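Two-arm cell on a folding bench: how do we rewrite the job descriptions?

Posted in Workplace and Process > Automation
Abhishek Chaudhary
Tuesday, December 30, 2025

I look after the hand finishing section at Govetico. There are 17 of us across two shifts. The work is folding and inserting: thin flat stock in, folded pieces out, then into sleeves for packing. A good folder on a normal day does almost 400 pieces, fewer when the fold pattern changes at midday.

We have a two-arm cell being trained on one of our fold patterns. Sarkico built it and support it. It goes on to the section's own floor in January and I have been asked to write up what changes for the people on the bench. 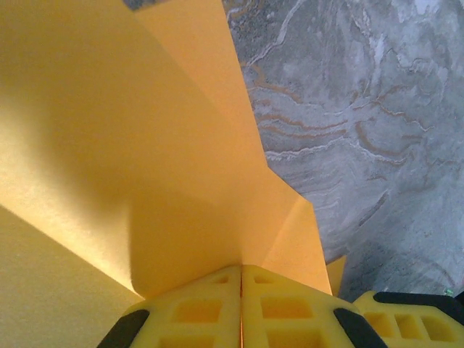
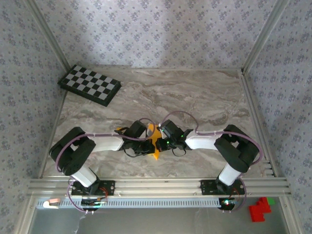
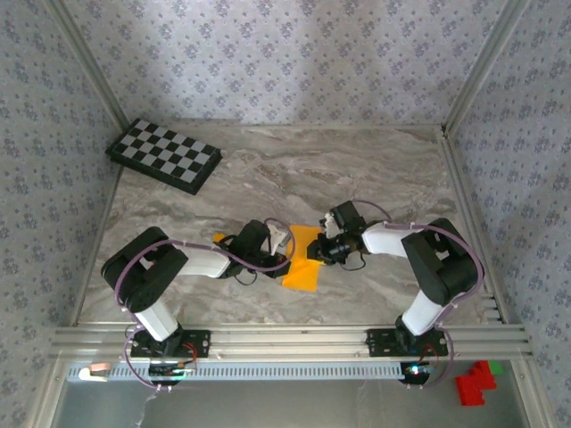 Orange piece and grippers: close up in the first, with both arms in the other two.

What I have so far:

The cell takes one piece at a time. It is slower than a person and I have been told to expect that to remain true for some while. The plan is for it to take the plain pattern only, and for the section to keep the short runs and anything with more than one stock in it.

One person per shift becomes the "cell attendant". Nothing in our existing job descriptions covers that. The attendant will load, clear misfolds, reset and log. Management regards this as light duty and wants the attendant to fold as well, at the next bench, between stops.

Piece rates are my main problem. Everyone's bonus is calculated on good pieces per shift. If the cell takes the plain pattern, it takes the work on which people earn the bonus, and leaves them the awkward work on which they don't. I raised this and was told it would be reviewed after the trial.

So, specifically:

Should the attendant be a fixed person or a rota?

Can an attendant reasonably be expected to fold at the same time?

How have others handled the rate for the remaining manual work?

Who should have authority to stop the cell? Our draft says "supervisor or Sarkico engineer". I am not comfortable with that but would like a reason I can put in writing.

Ng

I ran the bench side of a similar changeover, carton inserts instead of folded sheets. Taking your points in a different order.

Stop authority. Anyone in reach of it. Your draft will fail the first time a supervisor is at the other end of the building. The wording we ended up with was "any person who sees a reason to stop the cell may stop it, and is not required to justify the stop at the time". Restarting is a different matter and should be limited to people trained on it by name. Keep the list of names on the cell, not in a folder in the office. If you need a reason in writing, use the risk assessment. It should already say where hands can go during a misfold clearance, and it cannot say that sensibly while also saying that the person whose hands are in there has to find someone else to press the button.

Attendant and folding. No, or at least not counted. We tried it. Folding is rhythm work and an attendant who is interrupted at random produces less than half of what you would predict from the time available. They also let the cell sit stopped until the end of the batch in their hands, so you lose at both ends. If they must have something to do, give them work that can be put down without loss: sleeve stacking, label checks, filling in the batch sheet. Take the attendant off piece rate entirely for the shift and pay them their own average from a reference period. We used the previous 5 weeks. Longer would have been fairer to someone who had been ill.

Fixed or rota. Rota, with a minimum stint. If you swap every hour nobody learns what the machine does before it goes wrong. Whole shifts worked for us, and we trained 4 people to start with and added the others as they asked. Some never asked. Leave room for that in the write-up, or it turns into a condition of keeping the job without anyone having decided that it should be.

Rates. Do this before the cell goes on the floor. "Reviewed after the trial" means that the trial is run on your section's wages. Retime the short runs and mixed stock on their own, with an ordinary folder doing the folding, and do not let anyone reuse the blended figure. The blended figure assumes the plain pattern is in it. When it is taken out, every number derived from it is wrong in the same direction.

One you did not ask about: stock. Your people correct for bad stock without mentioning it. They will flatten a curled edge, turn a sheet that came out of the box the wrong way round, throw one with a dent. The cell will be given the same box. Ask a couple of folders to write down everything they do to a piece before the first crease. Ours filled a page and the supplier had seen none of it. Some of those items went into the incoming goods check, which meant that the goods-in person's job changed too, and they had not been consulted at all.

bench_and_bindery

Agree with Ng on the rates. Get it in writing.

Where I was (Kurkley site, packing) the rota fell apart after a month. The ones who liked the machine swapped with the ones who didn't and it was always the same few. Management were happy with that. Then two of them left and there was no one on lates who could restart it. So count attendants per shift, not in total.

Can't help with the job description wording, ours was one line added at the bottom.

Abhishek Chaudhary

Thank you both. The stop wording has gone into the draft as Ng gave it, with the restart list separate. Sarkico have no objection and had assumed something like it.

On stock, I asked two of the longer-serving folders to keep a list this week. It already includes things I did not know we did. One of them runs a thumbnail along the crease on certain boxes only, by feel, and could not say what feature of the box decides it. I am not sure how that is written down for anybody, machine or otherwise.

A further question for Ng. Who kept the misfold log? The draft has the attendant recording each one with a cause. I suspect the cause column will be filled with "unknown", or with the name of whoever loaded it.

Ng

The attendant, but drop the cause column. Ask for what can be seen: which crease, which side, was the piece still held or had it been released, and which box it came from. The cause is for whoever maintains the cell to work out. If you ask a folder for a cause they will give you one, and it will then be treated as a finding.

Keep names out of the log. The rota already tells you who was on if you ever have a proper need to know. We had names in ours for the first few weeks and the number of recorded misfolds was very low. It went up sharply when the column was removed and the cell had not changed.

Also put the misfolded pieces in a tray with the box number and keep them until the engineer's visit. More use than the log.

For the thumbnail, I would list it as "crease reinforced by hand, selected boxes, criterion not known" and leave it there. It is accurate. If the cell's output from those boxes springs open in the sleeve, you will at least know where to look first.

Abhishek Chaudhary

Noted. Cause column removed and tray added. The rate question goes to the meeting in January with the retiming request attached, and I have asked for the goods-in side to be present.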